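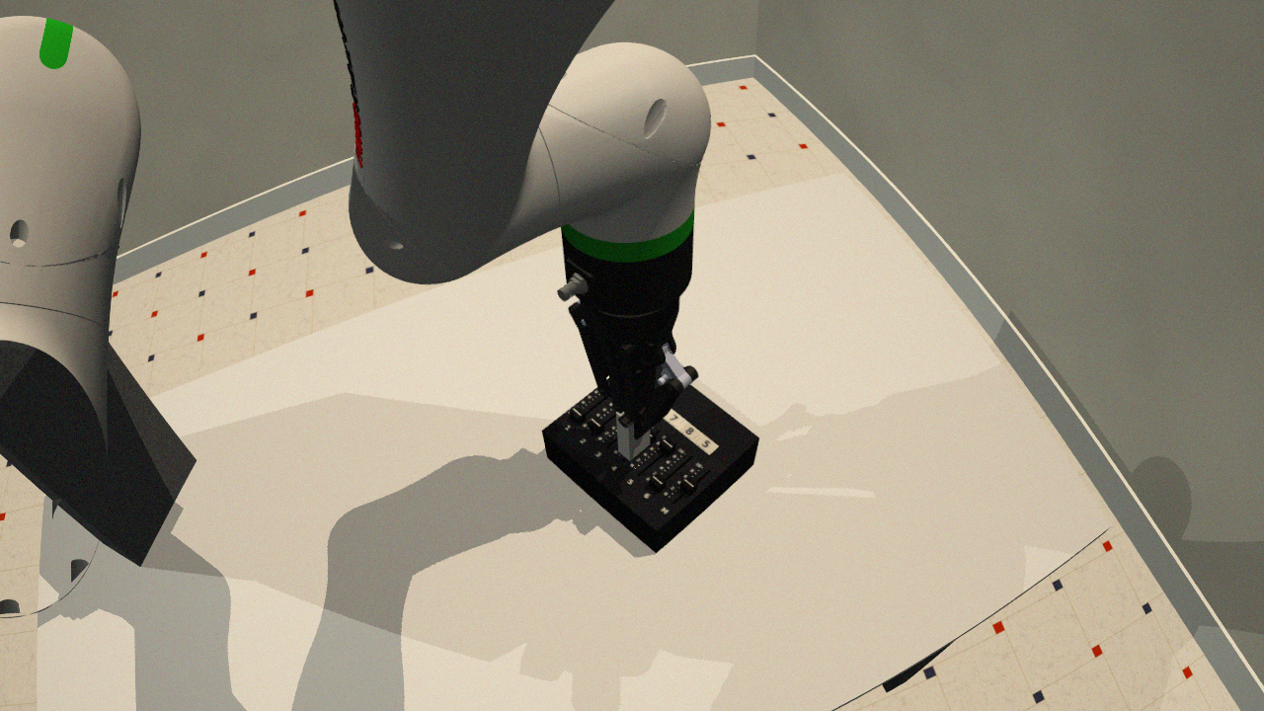 Rules for the slider box, version 3. Writing this fast because lunch is nearly over and I promised Ballavton I'd post it in June.

Most of our arguments on Gronow have been over one word: touch. Does a finger resting on top of the box count as a touch? Old sheet said no. Old sheet was wrong. If the fingers meet the box anywhere, that's contact, log it, even between the rows with no switch moved. Two people scored the same runs last month and disagreed on 47 of them, nearly all for this reason.

So, what we do now.

Start pose gets saved before every run, both arms. Yes, the idle one too. It throws shadows over the mat, and if it sits somewhere different each time then your camera results are mush. I lost most of a week to that in Tindau and I'm still sore about it.

Come in from above, fingers straight down. No sideways approaches until the force limit is set in the config file. Not in your head — in the file.

Name switches by row and position. Don't write "the one by the 8". The number labels are handy for finding which way round the box is, thats all.

A run is 300 steps, then stop. No letting it go on a bit longer becuase it looked close. Looked close is a fail. Write fail.

Box shoved out of place = separate column. You can move the right slider and still push the whole box across the mat, and I don't want that buried in a success rate.

Same rules in simulation as on the bench. Got pushback from the Indow people on this one, the argument being that nothing breaks in sim so why bother. Well, habits. Also you can't compare two sets of numbers if one set was allowed to bash into things. Sim runs get marked sim in the log, first column, every time.

Not settled yet: what to do when a finger brushes a neighbor lever and it springs no change. I say log it as contact, no penalty. Over 2 neighbors in one run, fail. Might change.

Old sheet is still linked on the project page, ignore it, will swap it tonight.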